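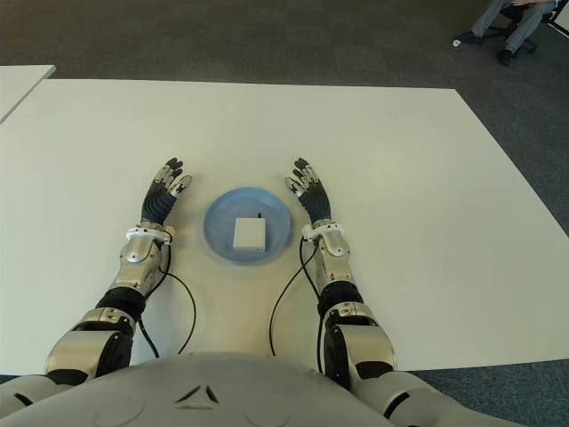 The Brenow Shared-Table Rule Set is a packaged set of written operating rules, floor markings, sign plates and record forms for sites where two-armed robots with multi-fingered hands work at a table in a room that people also use. It covers the period from first power-on to routine daily operation. The rules apply from the starting posture onward: both arms extended over the table, hands open and palm-down on either side of the work object, as with the light blue bowl and the small white box inside it. A person seated on an office chair beyond the far side of the table is, under Rule 2, a person in the room and must be entered on the session sheet, whether or not that person has any part in the task.

The set is sold to laboratories, training centers and light assembly sites. It does not replace a risk assessment, and it does not replace the robot manufacturer's instructions. Where the two differ, the stricter requirement applies.

What the set contains

Rule book, 50 pages, spiral bound, with a laminated quick card
Floor marking tape, two colors, with corner pieces
Sign plates for the door, the table and the stop button
Session sheets, in pads of 50
Cable inspection log
Object register, blank, with tabs
Fitting guide for the marked zones

The Katayama edition adds a wall chart. The Okano edition adds a second rule book and a larger supply of tape, and is intended for rooms with more than one robot table.

Rule 1. The table

The table is part of the work cell. Only the objects listed for the task may be on it when the arms are powered. Cups, phones, tools and paperwork are to be kept on a separate surface outside the marked zone. The table must be level, fixed or braked against movement, and large enough that an object released at any point of the planned motion will land on it.

A plain, even tabletop is preferred. Patterned or glossy surfaces may be used if the responsible person has confirmed in writing that they do not affect the vision system.

Rule 2. People in the room

The person running the session is named on the session sheet and holds the stop control at all times. Other people may remain in the room if they are outside the marked zone and have been told that a session is under way. Seating may be placed outside the zone. A chair on wheels must be positioned so that it can roll back one full chair depth in any direction without crossing the tape.

Visitors are to be met at the door. They are not to be called across the room while the arms are powered.

Rule 3. Cables

Cables that leave the wrist and return to the body of the robot are to be checked before every session. The operator looks for cuts, flattened sections, loose connectors and any place where a loop could be caught by a finger or an elbow joint. A loop is acceptable only if it stays clear of the hand through the whole of the planned motion. This is confirmed by a slow run with no object in the hand.

A cable may rest on the table if the task has been planned with the cable in that position. In that case its path is drawn on the back of the session sheet, and objects are not placed on it. Adhesive ties must not be added to an arm without the agreement of the robot manufacturer.

Rule 4. Objects

Each object used in a task receives a line in the object register: a short name, its weight, its outer dimensions, its surface and the permitted grip. Where one object is placed inside another, both are listed, and the register states which of them the robot may lift. Containers with a flared or rounded rim need a separate entry for grip position, as the fingers may slide along the rim under load.

Damaged objects are taken out of use the same day. Glass, filled liquid containers and sharp-edged parts are outside the scope of the set.

Rule 5. Hands and fingers

Fingertip pads are inspected for wear, splits and looseness at the start of each working day. A hand with a damaged pad may not be used for grasping. Operators do not place an object directly into a powered hand. The object is set on the table, the operator withdraws behind the tape, and the hand then moves to the object.

Clearing a jam is done with power removed. The arms must be supported first if they can sink when the power is cut — the manufacturer's instructions state whether this is so.

Rule 6. Records

A session sheet is completed for every session, including sessions that are stopped early. Sheets are kept for 13 months. The responsible person reviews them every 30 days and signs the review page at the back of the rule book. Any unplanned contact between the robot and a person, however light, is reported before work resumes.

Fitting and introduction

Most sites fit the set without outside help. The fitting guide explains how to measure the reach of both arms with the hands open and how to add the clearance required for stopping distance. The tape is suitable for vinyl, sealed concrete and short-pile carpet tile. On looped carpet, use the stitched marker strips, ordered separately.

An introduction session for operators is available on site or by video. It follows the rule book in order and ends with a supervised start-up and a practice stop by each operator. Sessions are led by Shengli Tan, editor of the rule book, or by a trainer from the same office.

Ordering information

Shared-Table Rule Set, standard edition: order code BR 415
Shared-Table Rule Set, Katayama edition: order code BR 415 K
Shared-Table Rule Set, Okano edition: order code BR 415 O
Session sheets, refill pad: order code BR 13
Stitched marker strips, pack of 30: order code BR 30

Orders are shipped from the Brultska warehouse. Customers who hold an earlier edition of the rule book may exchange it at a reduced price until the end of November. The sign plates have not changed and may stay in place. Session sheets from the earlier edition lack the field for other people in the room and should be used up only with that entry written in by hand.

Rule book text last revised 2026-10-04.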